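Storage trunks and metal cases: what to look at before you buy, fix or throw out
August 26, 2024
By Jasmina Krasniqi

Start without a slide. Ask who has a metal case at home that no longer closes. Wait for the hands. Then ask who still has it because of what is inside, and who has it because of the case. Most rooms split fairly evenly.

Say who I am: I run the repair bench at Cakeck, mostly small household things with lids, doors and handles. I am not a restorer. The talk is for people who want a thing to shut again.

First part, the sheet metal. Keep this short. Brushed aluminum has a direction to it, and people forget that when they clean. Wipe along the grain, never in circles. A kitchen scouring pad leaves marks that show from across the room once the light comes in from the side. Dish soap and a soft cloth first. If that does not do it, a little white vinegar in water, then rinse, then dry with a second cloth.

Tell the story of the 1955 case. Rahel Hubmann brought it in February. It had been in her aunt's attic with the lid open, and someone had gone over it with steel wool, crosswise. We spent 19 hours on it between us and you can still find the scratches if you know where to look. She uses it for table linen. She says she looks at the scratches every time.

Mention that aluminum dents more easily than people expect but it does not rust through. Steel under chrome does. If the panel is fine and the fitting has brown spots, replace the fitting and leave the panel alone.

Second part, edges. Run a finger along the edge strip, slowly, with a glove on. You are feeling for a place where the strip has lifted. A lifted strip will catch a sleeve long before anybody notices it by eye. Press it down and see if it stays. If it springs back, something underneath is bent and gluing it will only hold for a few weeks. I used to glue them. Domenica Trummer talked me out of it and she was right.

Third part, hooks and latches. This is the longest part, allow time.

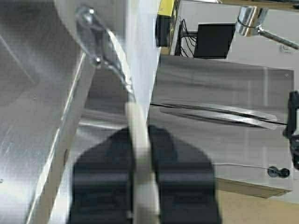
A curved hook gives you very little to adjust. It hangs from its mount, and the mount is held by a screw, so the screw is where you begin. Try it with a hand screwdriver that fits the slot or cross properly. No power driver. If it turns freely and never gets tight, the hole is worn, and there are two ways to go: a slightly thicker screw, or a rivet nut if you can reach the back.

If the screw is tight and the hook is still loose, look at where the hook passes through the mount. Wear there cannot be repaired at home. Buy a new one. Bring the old one along to the shop and lay them side by side, because the drawings in the catalogs are not to scale. Veludar sells them singly. Reisinger sells them in packs and you end up with a drawer full.

Do not bend a chromed hook to make it reach. Chrome cracks on the outside of the bend, and after that water gets in. If the hook does not reach, the body has moved – look at the hinges.

Question I always get here: oil or no oil? One drop on the moving joint, wipe off the rest. None on the hook itself. It picks up dust and then it marks whatever you lean against it.

Ilídio Bragança asked last time about felt pads under the hook to stop it from rattling. Fine, if the pad is thin. He used a piece cut from an old hat.

Fourth part, what it costs. Only do this if we are on schedule. A new hook and a screw cost less than lunch. A full set of fittings for a large trunk can go to 400, and then you should ask whether you like the trunk that much. Hermine Bühler paid it and is happy. I would not have.

Skip the section on locks if there are fewer than ten minutes left. If there is time, say only this much: a missing key can usually be made from the lock, a broken lock usually can't be made from the key. Pass around the tray of old locks from Clalar. Get the tray back.

Practical part at the tables. Nine screwdrivers, so people will need to share. Have them take off one hook, clean the mount, and put it back. Remind them to start the screw by hand and turn it backward first until it drops into the thread. Watch for people forcing it. Put the removed screws on a saucer or they go on the floor.

Last thing before the break: gloves go back in the box by the door, cloths in the bucket. Anyone who brought something from home can leave it with me with a name on it – masking tape is on the windowsill – and I will look at it over coffee.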